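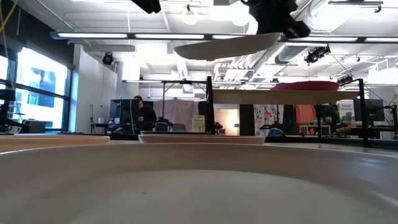
Lurkora's spring patch is out, and I've lost a whole weekend to it

Okay, so I told you last issue I was going to take a break from Lurkora and finally play something short. That lasted until the patch notes went up. Bridska has redone the entire harbor district in Quintero (yes, the one with the fishing pier everybody used to sprint through on the way to somewhere better) and I've been in there every night since!

The big thing is the new bounty chain. You pick it up from the woman at the ferry office, it runs across 47 contracts, and you can do most of them in any order you like. I started with the smuggler ones, mostly for the boat. The boat handles like a bathtub, by the way, and I love it. If you're playing solo, leave the lighthouse contract until you have the second armor slot, or bring plenty of smoke. I went in with neither and got sent back to the ferry office nine times before I gave up and did deliveries for an hour.

Deliveries pay properly now! A full run from the cannery to the upper market used to be worth pocket change, and now it's 200 coins a trip, more if you don't get hit. I went from broke to 3325 coins in one evening and then blew nearly all of it on a coat. It's a very good coat.

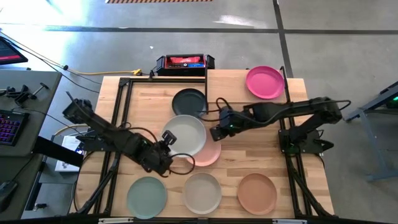
Loot drops are where I still have a gripe. The new rarity colors are lovely to look at, all soft greens and browns and dusty grays, but in the rain at the docks I can't tell a common drop from a rare one until I'm standing on it. Only the top tier gets a loud color, and it works the way that magenta-pink plate does next to the beige-gray and sage-green ones: my eye goes straight to it and skips everything else. Drops also stack on top of each other now, so a decent item can end up like the peach plate under the pale gray one, with just a sliver poking out. Turn on item outlines in the accessibility menu. It's off by default, and it fixed most of this for me.

And then there's the Fudden. If you missed the trailer, it's the big eel thing that lives under the pier, and it only comes up at high tide. I'd been told it was a four-player fight, but two of us managed it last night with harpoons and a lot of running around the bait shed. Stay off the planks with the rope on them, they collapse in the second phase. It has 3562 health on normal and it feels like every last point of it. We got a trophy for the wall and a recipe for soup.

A few smaller bits I liked: you can pet the harbor cats, the map finally remembers your pins between sessions, and the loading screens into Quintero are a lot shorter on my aging machine. Crossplay parties are still flaky. I got dropped twice in the middle of a contract and had to be invited back both times.

Bridska says the next district is due in October, so there's time to catch up if you haven't started. If you've found the third key in the cannery, please write in and tell me where it is. I've looked behind every barrel in that building.

Recent items
- Five cozy games to play with one hand on a coffee
- My controller is drifting again, so I opened it up
- Reader mail: best and worst fishing minigames
- Should you start Lurkora in hard mode?

Last updated April 21, 2025

Contact | Unsubscribe | Back to top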